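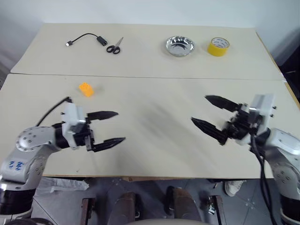
Bimanual Workcell in the Shared Workshop: Request for Comment on Table Layout and Gripper Approach
Posted by pduong_bench

The purpose of this thread is to record the current state of the two-arm build in the Plutier workshop and to obtain comment before the table is fixed to the floor. The arms are mounted on either side of a common body and both reach over the near edge of the table. The top consists of two joined boards, and at present the loose items (scissors, a roll of yellow tape, a shallow steel bowl, a short black cable) are kept on the far board, with the orange brick alone on the near one. The intended first task is to lift the brick with one gripper, pass it to the other, and place it in the bowl. The control software is a modified copy of Cledier, which the members of this forum will know from the earlier gantry thread.

Comment is requested on two matters. First, whether the seam between the boards will interfere with a sliding approach. Second, whether the cables on the right arm should be re-routed before any further testing. They presently hang outside the arm and drop below the table edge.

Phúc Dương
Plutier Workshop, electronics bench

----

Reply from tarkov_mill

Thank you for the clear statement. With respect to the seam, I would advise against any sliding approach across it. On the Tarkov table we had a step at the joint that could be felt with a fingernail, and it was sufficient to stop a finger pad at low speed. Please measure the step with a feeler gauge in at least 5 places along its length and report the largest value.

As to the cables, they should be secured before further work. A cable that hangs below the table edge will sooner or later be caught beneath it when the arm is raised.

----

Reply from ellery46

I must disagree with the previous reply on the first point. The brick is light and the approach can be made from above. There is no need for the fingers to touch the board, and consequently the seam is of no importance. Effort would be better directed to the wrist camera. Could the original poster provide a view from one of the grippers? It is difficult to comment on a grasp without knowing what the operator is able to see.

----

Reply from pduong_bench

A wrist view is supplied as requested. 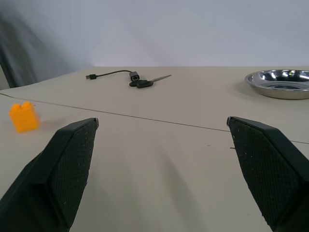 Wrist camera view, fingers apart, brick to the left of the gap.

It should be noted that the brick lies beyond the left finger and outside the gap. A straight advance from this pose would therefore miss it, and the wrist must first be moved to the left. A thin dark line also crosses behind the brick at an angle, which I had hoped to use as a visual reference for squaring the wrist to the table.

----

Reply from tarkov_mill

I would not rely upon the line for that purpose. It is thin, and the right finger hides part of it. Two printed markers at the rear corners would serve better and can be removed afterward.

I would also draw attention to the pale specks on the grip pads. We clean ours with a dry brush at the start of each session — never with solvent, which hardened our first set — and I would recommend that the same be entered in your procedure.

----

Reply from ellery46

The brushing of pads is reasonable. I do not accept the markers. Printed markers on a bare table produce a system that works only on that table. The brick is bright orange against a beige surface, and a simple color threshold will locate it without difficulty. The original poster should attempt this first and add markers only if it fails.

----

Reply from than_builds

I write as the maintainer of the Thân gripper mount. Both contributors make valid points, but they concern different problems. A color threshold will give the position of the brick. It will not give the orientation of the wrist with any confidence, and for a handover between two grippers the orientation is of greater consequence.

I would further suggest that the scissors be removed from the table during early trials. I recognize that they are well behind the brick. A wrong sign in one joint offset is nevertheless enough to send a finger to the back of the table, and our own group lost a pad in January in that manner.

----

Reply from pduong_bench

The comments are noted with thanks. The following will be carried out before the next report:

The seam will be measured as described by tarkov_mill.
The right arm cables will be clipped along the arm, with slack left at the wrist.
The color threshold will be tried first, over 19 attempts from varied starting poses. If the wrist angle proves unreliable, 2 markers will be fitted at the rear corners.
The scissors will be stored elsewhere during trials. The bowl will remain, as it is required for the task.

----

Reply from ellery46

Nineteen attempts is too few to settle the question of wrist angle. I would ask for 46.

----

Reply from pduong_bench

Agreed, provided that the bench is available after 6 p.m.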